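Drilov is an age-restricted manufactured home community on the eastern side of Tsoukalas. Residents own their homes and rent the lots beneath them, an arrangement common to communities of this type. At least one member of each household must be 55 or older.

We use cookies to improve your experience on this site. By continuing to browse, you accept our cookie policy. Accept | Manage settings

History

The land was a citrus grove until the owner, Savvas Moschos, divided it into rental lots. The first section had 12 lots along a single gravel road, now Moschos Lane. Later sections were added to the north as the remaining trees were removed. The Moschos family sold the property to Urnitus, a regional park operator, which paved the roads and replaced the original water lines.

Layout and services

The community is made up of five sections, each with its own mailbox shelter. Most homes are double-wide units with a carport and a covered porch. The clubhouse stands near the main gate and has a kitchen, a card room and a small library. The pool opens at 8 in the morning and is closed for cleaning on Sunday.

Lot rent covers water, sewer and trash pickup. Electricity is metered separately for each home. A county bus stops outside the gate, with service to downtown Tsoukalas and the medical center at Stutov.

Residents' association

The residents' association was formed during a dispute over lot rent – the park had proposed two increases in the same year. Its first president, Evanthia Karras, negotiated a written agreement under which rent may be raised only once a year, with notice given in April. The agreement remains in force and is attached to each new lease.

The association also publishes a monthly newsletter and runs a loan closet for walkers, wheelchairs and shower chairs.

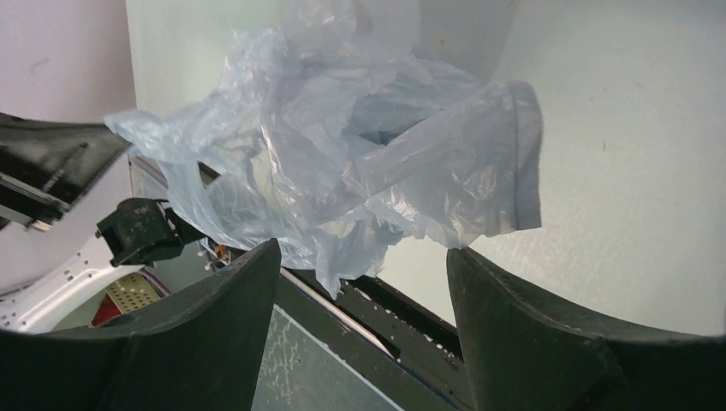
Membership is open to any leaseholder in the community, including those who live there only in winter. Seasonal residents may vote by mail.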